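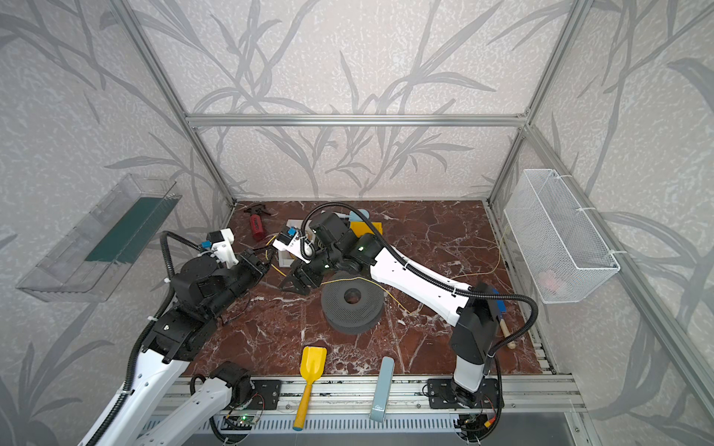 Clorkow market hall tables to stay open through the holidays
23/12/1999

The sorting tables at the old Ullo market hall in Clorkow will stay open between now and New Year, the people running them said this week. Drop-off at the side door as before, not the front. The front is still locked while the step gets fixed.

The tables take household odds and ends that are too good to throw out and too small for the thrift store to bother with. Spray bottles, spools, bits of wire, little boxes, blocks, kitchen stuff, lids. It all gets looked at, wiped down if it needs it, and put in a bin by type. Anyone can come and take from the bins. No charge, no form.

Remedios Prieto, who started the thing in November out of her own garage, said it outgrew the garage in 9 days.

"People kept leaving bags on the driveway," she said. "My husband couldn't get the car out. So we asked the hall."

The hall said yes. Rent is $17 a week, heat included, paid out of a coffee can by the door. The can has been doing fine, Prieto said, except for one week after Thanksgiving when it came up short and she made up the rest.

So far 1367 items have gone back out the door since the move, going by the notebook. Most wanted — empty spray bottles. They go as fast as they come in. People use them for plants, ironing, cleaning windows, one man for training a cat. Please rinse them first. If it had bleach or weed killer in it, don't bring it at all, even rinsed. Two came in last month with something still sloshing in the bottom and no label, and those went to the county hazardous drop.

Wire is welcome in any length but coil it. Macarena Carrasco handles the wire and thread bins and asked for that to be printed. Loose wire gets into everything else and she spends half an evening pulling it out of other poeple's buttons. A twist tie or a bit of tape is plenty. Spools are fine empty or full. The school at Bralis takes the empty ones for the younger grades, and would like more, any size.

Small boxes — yes, if clean and they close. No shoe boxes for now, there is a wall of them.

Not wanted: batteries, light bulbs, medicine, open paint, anything with a blade that isn't wrapped. Mattresses, obviously, though somebody tried. Large furniture goes to the Echevarría warehouse on the river road, call first.

Marble offcuts and spare tile are a new one. A few people have asked and the answer is yes if one person can lift it. Set it on the floor along the back, not on the tables. One of the folding tables has a bent leg already.

Hours through the holidays are 4 to 7 in the evening, except Christmas Day and New Year's Day, closed both. The morning hour is dropped until school starts back, not enough people to sort. Anyone who wants to help sort can just turn up. Bring a sweater, the heat is included but there isn't much of it. Best time to come is right at 4, before the after-work drop-offs.

Carrasco is also trying to put together a repair evening in the new year. Lamps, zippers, wobbly chairs, trigger heads that won't spray. She has 16 names down and wants a few more who can solder. Date to be set, sign up on the sheet taped inside the side door.

Parking is on the Ullo side of the building. Do not block the bakery's loading bay, they've complained twice and they are right. If you have a lot to unload, ring the bell and wait, there is a cart.

Wrapping paper will be taken after Christmas if its flat and has no foil. Ribbon too. Bows are OK but they get crushed in the bins, so put them in a bag of their own.

Questions can be left in writing at the side door during open hours. No phone in the hall yet — one has been ordered.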